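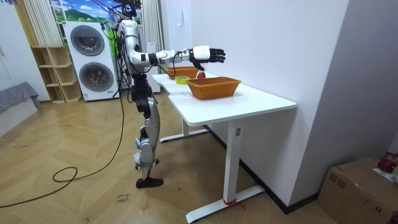 What do you do with a desk that's half fruit bowl, half stationery drawer?
Get two baskets and write on the desktop what belongs where.

I've been banging on about the shared desk at Jostach since April, so forgive me if this counts as news only to me, but we have a system! There are two wicker baskets on the white desk by the wall now, one for fruit and one for office supplies. Evaristo Chávez ordered the pair from Guthrie for 60 pounds, a bit steep if you ask me, but they're handsome things and they don't shed bits everywhere like the last one did.

The rules are short. Anything you'd eat goes in one basket, anything you'd stick, staple or write with goes in the other. Tape is an office supply (yes, we had that conversation).
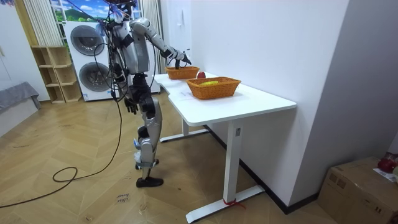
Why bother, then?

Well, I lost a whole lunch break in the spring hunting for tape, and when I found it there was a very tired plum stuck to it. Spyros Zupan had much the same trouble with his pens.

So the fruit side gets bananas, apples and whatever else people bring in from the market.

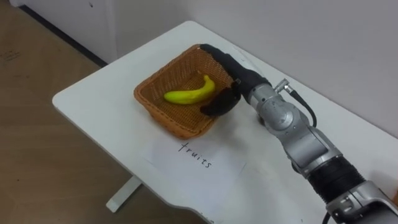
I'd only ask that you put it in gently and don't pile it up, as the baskets are shallow and bruised bananas make the entire room smell by four o'clock.

You needn't guess which basket is which either, with "fruits" and "office supplies" written in thin black ink right on the white top. Spyros wanted proper printed labels
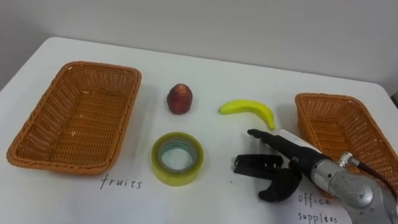
but I like the handwriting, and it took no time at all. If it all goes well we'll do the same with the long shelf in the Trorkasau room, where there are up to 461 loose paper clips waiting for a home. Spare baskets welcome, bring them to Evaristo before lunch!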